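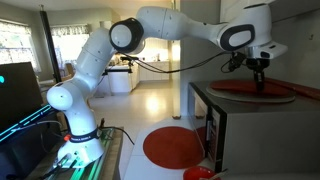 第四章 台面小件:隔热垫与软质盖片的选用和收放

本章学习目标
学完本章后,应能说明台面软质小件的分类依据;能根据接触温度和承托面选择垫片;能按规定顺序完成垫片的取下、检查、叠放与归位;能填写表4-2所列的收放记录。

4.1 概述
家用厨房的台面小件,指不固定安装、可单手移动、使用后须归位的物品。按形态分为硬质件和软质件两类。硬质件包括托盘、锅架、木制砧板等,受力后外形基本不变。软质件包括隔热垫、防滑垫、密封盖片和擦布,提起时会因自重下垂,放下时可能折边或卷边。两类物品的存放要求不同,硬质件以防磕碰为主,软质件以保持平整、防止粘连为主。
本章讨论软质件中的圆形薄片。这类物品在使用中常兼作两种用途:垫于热容器之下时称隔热垫,覆于碗口之上时称盖片。产品说明未注明耐热值的,一律按盖片使用,不得垫于热锅之下。

4.2 放置位置
圆形薄片的临时放置位置有三种:台面、电器顶面、抽屉或挂钩。
台面放置最为常见,取用方便,但占用操作区。放置前应擦去水渍和油渍,否则垫片与台面之间形成液膜,揭起时阻力增大。
电器顶面放置多见于台面面积不足的厨房。小型烤箱、微波炉的顶面平整,容易被当作搁板使用。此时应先查阅电器说明书中关于顶部散热空间的要求。顶面或侧面设有散热孔的,垫片不得遮挡;说明书禁止在顶面置物的,应改放他处。电器运行期间,顶面不作为存放位置。
抽屉或挂钩放置适用于使用频率较低的垫片。带挂孔的可悬挂,无挂孔的应平放,其上不压重物。

4.3 提取与下垂
软质薄片由边缘提起时,被夹持处受力集中,其余部分向下弯曲。下垂程度取决于材料硬度、厚度、直径和夹持位置。夹持点越靠近边缘,悬垂长度越大,下端越容易先触及台面。

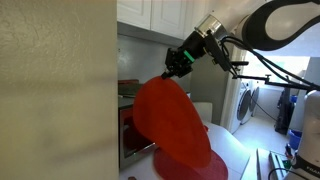 图4-1 红色圆片自边缘提起后的下垂状态,正下方台面上平放一片红色圆垫

叠放两片以上时,应先使上片下缘与下片边缘对齐,再由一侧向另一侧逐步放平。直接松手下落,容易造成偏移或卷边。偏移量超过垫片半径的,应重新提起,不宜在台面上拖拉。
本教材配套练习使用Verkanon圆垫和Sollero盖片各2片。两种薄片的编号分别为1073和1079,练习前应核对编号,不得混叠。

4.4 检查与归位
归位前按下列顺序检查:
(1)表面有无裂口、切痕;
(2)边缘有无永久变形;
(3)背面有无残留油膜;
(4)同一叠内直径是否一致。
第(1)项不合格的应停止使用。第(2)项不合格的可改作防滑用途,不再用作盖片。第(3)项不合格的应重新清洗,晾干后再叠放。第(4)项不合格的应分叠存放,大片在下。
清洗后的薄片应竖放或悬挂晾干,两片之间留有间隙。未晾干即叠放,贴合面水分不易散出,会产生异味。晾干场所应避开炉灶和阳光直射处。

4.5 本章术语
承托面:直接支承垫片的平面,包括台面和电器顶面。
悬垂长度:夹持点至薄片最低点的竖直距离。
混叠:不同用途或不同编号的薄片叠放于同一位置。
卷边:薄片边缘离开承托面并向上或向内弯曲的状态。

下一节从承托面的清洁开始,操作步骤见第98页。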